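Nerndale opens a collection point for spray cans and bathroom bottles

Residents of Nerndale can now bring used spray cans and small plastic bottles from the bathroom to a new collection point in the Flarna building, next to the library. The service is free and it opened to the public on Saturday morning.

Until now, people in the town had to drive to the depot in Destard, which is 41 kilometers away, if they did not want to put aerosol cans in the normal trash. Many households kept the cans for months in a cabinet or in the garage. In a survey that the town sent out in the spring, 300 households answered, and the question about spray cans received more comments than any other.

The new room is small and simple. Visitors put their items on a white table, and a worker looks at each one before it goes to the correct container. Cans should be brought with the cap on. Labels do not have to be removed, and the workers prefer that they stay, because the small text on the back helps them to know what was inside.
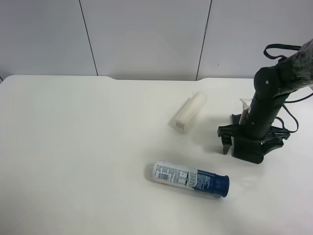 Small bottles and tubes are also accepted, for example from shampoo, lotion or medicine cream. They should be closed and should not leak. Medicine itself is not taken — tablets and syrups must still go back to a pharmacy. Paint, motor oil and gas cartridges for camping stoves are also not accepted, and for these the depot in Destard remains the only place.

Each visitor may leave up to 8 aerosol cans at one time. The limit is there so that the storage cabinet does not become too full between two pickups. The company Hervieu, which has the contract for the transport, empties the cabinet every second week and takes the cans to its own sorting hall.

Cans that still contain product are welcome, but they should be kept separate from the empty ones. People who are not sure if a can is empty can tell this to the worker at the table. It is not allowed to make holes in a can or to press it flat at home, even when nothing more comes out.

The collection point is open two afternoons a week and on Saturday until noon. There is parking for 2 cars in front of the side entrance, and a ramp leads to the door. The town will decide in December if the opening hours can be longer next year. Until then, items should not be left outside when the room is closed.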